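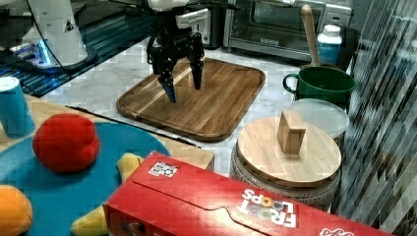

Kitchen counter and chopping board, Tinthorpe.

Home Forums Routers and VPNs New posts Search Log in

VPN on the router: half the internet loads, the other half thinks about it

September
Started by Yolanda Bravo

Yolanda Bravo
Evening all. I have put the Skorneck VPN on my Dinon router so that the whole house goes through it, and so that I never again have to install it on my father's tablet over the phone. It connects. The little light goes green. I felt very clever for the length of one cup of tea.

Then it turned out that some sites open at once and others just sit there with a blank page and the spinner going round. My bank does it. The council does it, though that one may be normal. Search works, email arrives, but sending an email with an attachment never finishes. Speed test with the VPN off is 80 down. With it on I get a decent figure as well, so it isn't simply slow.

Line is Kincaid, the ordinary copper sort with a username and password in the router. I have turned everything off and on, including myself. Any ideas before I go back to doing each device by hand?

mossy_modem
Which protocol? Skorneck gives you a choice of WireGuard or OpenVPN on the router page and they go wrong in different ways. Also tell us whether the blank sites are always the same ones. If it's a different lot every time, I'd look at DNS. If it's the same lot, I wouldn't.

Yolanda Bravo
WireGuard. Always the same sites. The bank has not loaded once, and I have tried it more often than my balance deserves.

mossy_modem
Packet size, then. I'd put money on it.

The tunnel wraps every packet in a bit of its own packaging, so there's less room left for what you're sending. If the router doesn't know that, big packets go out too fat to fit and get dropped somewhere along the way. They ought to be sent back with a polite note, but plenty of firewalls bin the note. Small things like searches squeeze through. Bank logins and attachments don't.

Have a look for a box called MTU on the VPN page. Not the one on the WAN page, leave that alone.

GrahamUnderTheStairs
Or it's DNS. It is always DNS. Change the DNS servers to the ones Skorneck lists on its help pages, reboot, done. I've had this exact thing and never touched an MTU in my life.

mossy_modem
If it were DNS the page would fail with an error about not finding the site. Hers finds it and then hangs.

GrahamUnderTheStairs
Mine hung.

mossy_modem
Then yours was something else, and I'm glad it's better.

Yolanda Bravo
While you two sort that out, I've tried Graham's DNS change, as it was the one I understood. The bank is still blank. The council has come up, but it did that yesterday as well for a minute or so, and I don't want to give anyone credit too early.

I've found the MTU box. It says Auto. Is Auto wrong?

tapwater
Auto on the Dinon means "same as the other one". It's been like that since firmware 2 and I've moaned about it before. It copies the WAN number into the tunnel and doesn't take anything off for the wrapping.

Your WAN page will show a number under MTU. Write it down, take 80 off it and put the answer in the VPN box. Save, then disconnect and reconnect the tunnel, because Save on its own does nothing except make you feel you've saved it.

nettle_and_dock
Taking 80 off is more than she needs if the tunnel runs over IPv4. You can get away with less. I run mine higher with no trouble.

tapwater
You can, and if the Skorneck end ever switches over to IPv6 you'll be back in here with a blank bank. The difference in speed is too small to see. I'd sooner have it work.

nettle_and_dock
I'd sooner have the right number.

tapwater
Start a thread, I'll bring sandwiches.

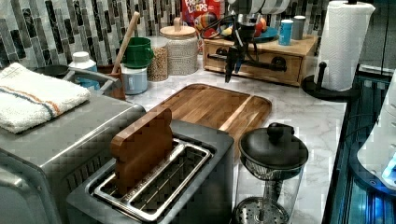
Toaster in front, chopping board behind.

GrahamUnderTheStairs
Has she looked at the log? There's a log on the status page. Everyone wades in with numbers and no one ever looks at the log.

Yolanda Bravo
I have now looked at the log. It is 3,000 lines long and nearly all of it says "keepalive", which I found oddly comforting. Nothing in red. I don't know what I was looking for, so I may have walked straight past it.

mossy_modem
A healthy tunnel looks like that. It won't log this particular fault, the packets go missing outside the house.

Yolanda Bravo
Right. Took 80 off, saved, disconnected, reconnected. The bank opened straight away. I've sent my sister an attachment, which went in a couple of seconds, and she has replied asking why I've sent her the manual for a boiler.

One thing left over. The printer has vanished from my laptop, but only when I'm using the Skorneck app on the laptop as well. Is that the same problem?

tapwater
No, that's you running 2 VPNs, one inside the other. The app blocks the local network unless you tick "allow LAN access" in its settings. But if the router's doing the job you don't need the app at home at all. Turn it off and keep it for trains and hotels.

nettle_and_dock
And if you do run one inside the other, the inside one needs its own smaller MTU too. Just mentioning it.

Yolanda Bravo
App off, printer back. It has printed the test page I asked for on my last three attempts, one after another. Thank you all, Graham included. I've left your DNS servers in.

GrahamUnderTheStairs
Which is why it's working.

Thread marked as solved

Comments from readers

penfold_b: Same router, also on Kincaid, same blank bank. Fixed by the 80. I'd been on to Skorneck support, who asked me to clear my cookies.

Ruralish: Didn't work for me, but mine plugs into a second router downstairs and I think that one has ideas of its own. Will try it directly if I can find a long enough cable.

tapwater: @Ruralish check whether the downstairs one is dialling in to the ISP. If it is, you want to take the 80 off ITS number.

Ruralish: It was. Working now, cable not needed. Does anyone want a very long cable?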